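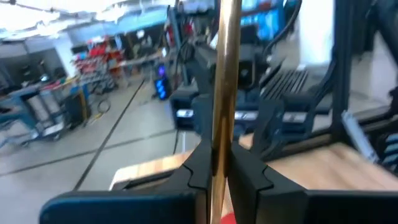
*Wrist view, fingertips closed on the lower end of the rod.*

**Thread: Utensil kitting cell, what it has done to the packing job**

**s_tarigan** (original post), March 20, 2023

I do process engineering for Gakgate. We pack mixed kitchen utensils into clear bins for catering customers. The rod in the wrist view is the sort of item that gives trouble: narrow, polished, and very little for the fingertips to bear on.

We are moving part of the packing to a two-finger arm. Integration is by Flalteck. The development cell is in the workshop and the first production cell is due in May. I am after comments from sites that have done the same, mainly on staffing. Current position:

- Manual bench: 102 bins per shift, one packer.
- Cell in trial: 66 bins per shift, one tender.
- One tender is planned to cover 3 cells.
- Stops needing a person: 20 per shift, mostly missed picks on thin or shiny parts.

The job title has changed from packer to cell tender. Pay grade has not changed. Training is two shifts alongside the integrator.

**arlindo_a**

66 against 102 is the wrong comparison if one person is covering three cells. It is also the wrong comparison if that person is clearing 20 stops on each of them. That makes 60 interruptions in a shift, and they will not arrive evenly spaced. Have you timed a stop from the lamp coming on to the arm moving again?

**s_tarigan**

Timed, but only by me, and I know where everything is on the pendant. I accept that it is not a fair figure, so I have not posted it.

**Kamran Ansari**

Ran a similar line at Sitompul, with hand tools instead of utensils. The stops were the job. Everything the arm could do, it did. What was left for the tenders was the awkward remainder, all day, with a fault lamp on. Two of our better packers asked to go back to the manual bench within the first month. Neither disliked the machine. They disliked never finishing anything.

**ratih_p**

I was a packer and I am now a tender, at a different firm, so take this from the other side. My wrists are better. I used to go home with both of them strapped. I would not go back to the bench if it were offered.

Kamran is right about the interruptions, but that is a matter of how many cells one person is given. I cover two. It is manageable. At three I would expect to be walking for most of the shift.

**s_tarigan**

Useful, thanks. Adding a view of the bin side, as it bears on the next point.
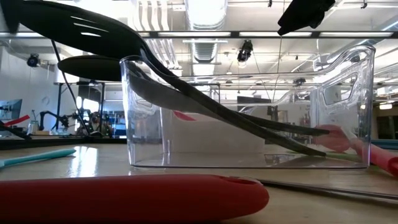

*Bin on the workshop bench, two black utensils in it with the heads out over the left rim.*

The packing standard says heads at one end, handles down. A packer does this without thinking about it, and evens up the heads while reaching for the next item. The arm places to a coordinate. Who owns the tidying? At present the tender is expected to do it between stops and it is written down nowhere.

**Sulastri Subramaniam**

Then write it down, with a time against it. I look after work measurement at Rodance and unlisted tasks are where most of our grading disputes start. If the tender corrects placement, that is an inspection task. It should be in the job description and it should count when the grade is reviewed. "Pay grade has not changed" caught my eye for the same reason. Fault recovery plus inspection is a different job from packing.

**arlindo_a**

I disagree on inspection. Change the packing standard instead. Does the customer care which end the heads are at? If not, the requirement exists only because people happened to pack that way, and you are about to pay someone to keep it going.

**Kamran Ansari**

The customer may not care, but the lid will. A slotted spoon sitting proud of the rim has to be dealt with by somebody before the bin is closed and stacked. Also clear walls are a nuisance for the overhead camera. We had items on the far side of a bin reported as being in it. Our tenders were cancelling those by hand and it never appeared in the stop count, so check whether your 20 includes them.

**s_tarigan**

It does not. Cancelled detections are logged separately. I will pull them.

**ratih_p**

One more on training. Two shifts with the integrator taught me the pendant. It did not teach me which faults I could leave for five minutes. I got that from another tender. If yours is the first cell on site there is no other tender, so ask Flalteck for a ranked fault list and let the packers mark it up during the trial.

**Sulastri Subramaniam**

Seconded. And have one of them do the timing on the stops.

**s_tarigan**

Actions on my side: packers to time the stops, cancelled detections added to the count, placement correction entered as a task. I will ask for two cells per tender until the stop count comes down. The three-cell figure is in the business case, so I expect an argument. Arlindo, I have put the heads question to the sales office and have no reply yet.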